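Kollero Equipment Reuse Program
Interim progress report to the Rotich Fund
Prepared by: Anathi Du Plessis, Program Manager
Date: 30 March 2024

1. Period covered

This report covers work carried out at the Fludley workshop since the November report. It describes progress on the refurbishment of donated servers, the condition of the equipment received, and the use of grant funds to date. The financial statement is submitted separately.

2. Intake and assessment

The program has now received 69 servers from the Mestberg office closure. All have been entered in the inventory and given a first inspection. Of these, 28 have been approved for full refurbishment. The remaining units are held for parts or await a second inspection.

Most of the equipment arrived in fair condition. The main problems recorded at intake were worn fans, missing drive trays, and damaged pins in processor sockets. Socket damage is the most costly of these, and boards showing it are normally set aside for parts.

3. Board work

Each approved server follows the same sequence. Memory modules are taken out first and tested on a separate bench. The processor and its retention bracket are then checked, along with the screws and standoffs that fasten the board to the chassis. Memory goes back in only after the board has passed this stage.
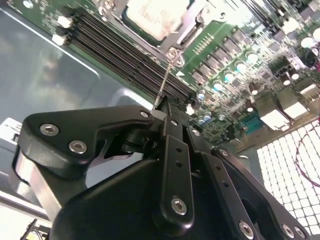 Loose or mismatched screws were a frequent finding during the period. Several boards had been serviced more than once by previous owners, and the fasteners did not always match the manufacturer's parts list. Ratree Saithong, who leads the bench team, has revised the work instructions so that the screws near the processor socket are checked before any others. The revised instructions also require a second signature whenever a processor is reseated.

A stock of 300 replacement screws and standoffs was purchased in the most common sizes. Present use suggests that this will last until the end of the grant year.

4. Expenditure

Spending on consumables stands at around 900 dollars, within the approved budget line. The main items were thermal compound, cleaning supplies, antistatic bags, and the fasteners noted above. No transfer between budget lines is requested.

5. Delays

Testing of the memory modules is behind schedule. The test bench was out of service while a power supply was on order, and the resulting backlog has not yet been cleared. Refurbished servers cannot be released until their memory has passed, so the first deliveries to partner schools will take place later than planned. The schools have been informed in writing.

6. Work planned for the next period

The bench team will complete the memory backlog and finish board inspection on the approved units. Second inspections will follow. Boards judged beyond repair will be stripped of usable parts and sent for recycling under the existing agreement.

The program requests the Fund's approval to move the first delivery date by one month. A revised delivery schedule is attached as Annex B.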